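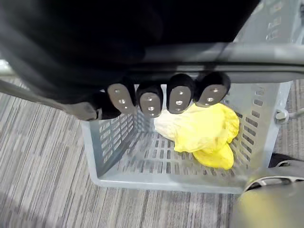
Light grey plastic basket, slotted sides and floor

Temba stacking basket, light grey

I've been selling storage bits out of my shop in Andlow for a while now, and the Temba is the one I keep taking home myself (I'm up to six, and my pantry has never looked so good!). It's a plain open basket with low walls, so you can get your hand in without knocking everything over, and the slots let air move around your onions and potatoes.

I used to stock the Greva, and people liked the color range, but the handles kept snapping in the mail and I got tired of sending out replacements. The Temba comes from the Pendora warehouse and travels much better – we've shipped 158 since February and had 2 come back, both because the customer measured the shelf wrong. Please measure your shelf! 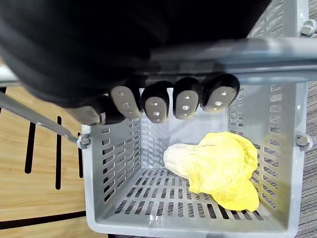

Cleaning is easy. I run mine under the kitchen faucet with a bit of dish soap and leave them upside down on a towel overnight. I wouldn't put them in the dishwasher – one of mine came out a little bowed, and it's rocked on the shelf ever since.

Sold singly or in packs of 6. Labels and clip-on dividers are sold separately, and I'm out of dividers until the next Pendora delivery. Local pickup in Andlow is free, just pick it at checkout.

Page updated 2022-09-29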